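Operations and Facilities | Staff Interviews

Keeping the Picking Cell in Order: An Interview with Harsh Grewal

5 October 2026
By the Jerico Communications Office

The picking cell on the ground floor of the Jerico building is in use on most working days, and responsibility for its condition rests with Harsh Grewal, Senior Technician in the Handling Laboratory. Mr. Grewal joined the institute from Esteck, where he maintained packaging lines. He agreed to speak with this office about the upkeep of the cell, which consists of a KUKA arm fitted with a pneumatic gripper and working over metal bins filled with household and toy items.

Mr. Grewal was asked first how his day with the cell begins.

"With the power off," he said. "I walk around it before anything is switched on. I look at the clamps, I look at the floor, and I look at where the cables are lying. People work near the cell in the evening and things get moved. A chair leg on a cable is enough to spoil a morning."

The walk takes him 15 minutes. He keeps a paper checklist for it, which he prefers to a tablet, and the completed sheets are filed in a binder at the entrance to the laboratory. Once the walk is complete, he restores power and air, confirms that the emergency stop functions, and moves the arm through a short sequence at reduced speed with no items in the bin.

"I stand with my hand on the pendant and I listen. On the packaging lines at Esteck the noise was so great that one could not hear a small leak. In our room I can. If there is a hiss at the wrist, I will generally find it before the pressure gauge tells me anything."

The question of hoses and cables occupied a large part of the conversation. Mr. Grewal regards the dressing of the arm — the routing of power, signal, and air lines along its length — as the part of the cell that requires the most attention, and he was critical of the way in which it is commonly treated.

"The arm itself asks for very little. It was built to run in factories. Everything we have attached to it was attached by us, and that is where the faults come from. When the wrist rotates, the lines have to go somewhere. If they are too short, they pull at the fitting. If they are too long, the loop hangs into the bin and catches on a wall or on an item. I set the length with the arm in its worst posture, which for us is reaching down into a corner with the wrist turned. Then I run it there and back and watch the loops the whole time."

He explained that the length was wrong in the first installation. The lines had been cut to suit a posture above the middle of the bin, and they had appeared tidy during acceptance. Within the first weeks, an air line worked out of its fitting on a reach toward a corner, and the gripper opened and dropped what it was holding. The lines were replaced with longer ones and the corner test was added to the checklist.

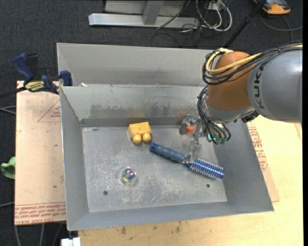
Asked about the gripper, Mr. Grewal said that its fingers are treated as consumable parts. They are inspected on every working day and exchanged as a set, including those that show no wear.

"If you change one finger only, you have a new one working against an old one, and they do not bend in the same way. The grasp goes off to one side. Then the researchers look for the fault in their software, and they can spend a long afternoon on that. I would sooner use up the extra part."

The interval between exchanges is 400 grasps. Mr. Grewal arrived at this figure from his own records and revises it when the supplier or the mix of items changes. The exchange is made with the arm parked in a service position, the air supply shut off and vented, and the controller locked. He does not permit the work to be done with the air merely switched off at the valve, as pressure may remain in the line.

"There is a tag that hangs on the shutoff, and the person who hung the tag is the one who removes it. I have been firm about that. We had a visitor who removed another person's tag in order to be helpful, and he was asked to sit through the safety briefing again. He took it well."

The items themselves are also Mr. Grewal's concern. They are selected by the research staff under a project known as Zimitora, which studies how an arm may retrieve objects of mixed shape and stiffness from a shared container. New items must be handed to him before they are placed in a bin.

"I want to hold it first. I squeeze it, I see whether it sheds anything, and I see whether it will break. Something like a brush is a good item, with a narrow neck and a wide head, and it lies differently each time. Smooth round things are more trouble. They roll when the fingers come near, and they finish against the wall. Soft items are easy to grasp but they leave lint, and the lint gets into the joints of the fingers."

Items that splinter, leak, or lose small parts are withdrawn. So are items that have become sticky with handling. He maintains a shelf for withdrawn items and empties it at the end of each quarter, after the research staff have been given the opportunity to object.

On the positioning of the bins, Mr. Grewal was equally exact. A bin that has shifted by a small amount may still look correct to an observer, but the arm will be working to positions recorded before the shift. He described the usual result as a finger striking a side wall on descent.

"The controller will stop the arm if the force is high. A light touch it may not notice, and a light touch repeated all day will bend a bracket. So the bins are clamped, and the clamps are checked by hand. I put my palm on the wall of the bin and push. If it moves, we do not run."

When a bin is replaced or lifted out for cleaning, its location is taught again. Mr. Grewal mounts a pointed probe in place of the gripper, brings it to reference points on the bin, and records each one at the slowest available speed. A test descent follows with the gripper refitted and the override held low. He requires 5 clean descents in succession before the cell is returned to the researchers. A single contact with the wall returns the count to zero.

Cleaning is done with the arm parked and the bins removed to a bench. Mr. Grewal wipes them with a mild detergent and dries them fully. Scratches in the metal are left as they are unless an edge has been raised, in which case the edge is filed down.

"I am sometimes asked why I do not polish them. A polished floor gives reflections, and the vision people have enough difficulty with reflections already. A dull, scratched floor suits everybody. What I will not accept is a burr. A burr cuts the fingers, the gripper's and mine."

The conversation turned to repairs. The most serious fault of the past year occurred in September, when the gripper began to close late on an irregular basis. The delay was short and did not appear in the error log. It was first reported by a student who had noticed that items were being nudged along the floor of the bin before they were gripped.

Mr. Grewal exchanged the fingers, without effect. He then exchanged the valve, again without effect. The cause was eventually traced to an air line that had been tied down too tightly beneath a cable strap. In most postures the line was sound. When the wrist turned past a certain angle, the strap pinched it and the flow was reduced.

"It was my strap," he said. "I had tied it myself and I had tied it neatly. The repair was a pair of cutters and a new strap, left loose enough to slide a finger under. The search took 2 days."

The straps on the arm are now of a hook-and-loop type, and the checklist carries a line requiring that each be tested with a fingertip. Mr. Grewal has also asked that anyone who observes an irregularity write it down with the position of the arm at the time, as it was this detail in the student's note that led him to the strap.

Spare parts are obtained through Tripathi, which supplies the institute with fittings, tubing, and finger sets. Mr. Grewal keeps a full set of each on the premises and places a new order when he opens the last packet. He does not accept substitute tubing of a different wall thickness, even where the outer diameter agrees, and he has returned deliveries for that reason.

Asked what he would change if the cell were to be built again, he gave the matter some thought.

"I would raise the whole thing by the height of my hand. I am always bending to see the floor of the bin. And I would put the shutoff on the other side, by the door. At present I walk past the arm to reach it. It is safe, the arm is stopped when I do it, but I would prefer to have it on my way in."

A request to relocate the shutoff has been submitted and is scheduled for the winter shutdown. Mr. Grewal will also use that period to replace all air lines on the arm and to train a second technician in the teaching procedure, so that the cell may remain in service during his leave.

Staff wishing to introduce new items to the cell should bring them to Mr. Grewal in person during the morning. Items left on his desk without a name will be placed on the withdrawn shelf.

Related items
Winter Shutdown: Laboratory Access and Air Supply
Zimitora Project Begins Second Phase
Revised Lockout and Tagging Procedure for Shared Equipment
Staff Interviews: The Calibration Room
Ordering Through Tripathi: Updated Request Form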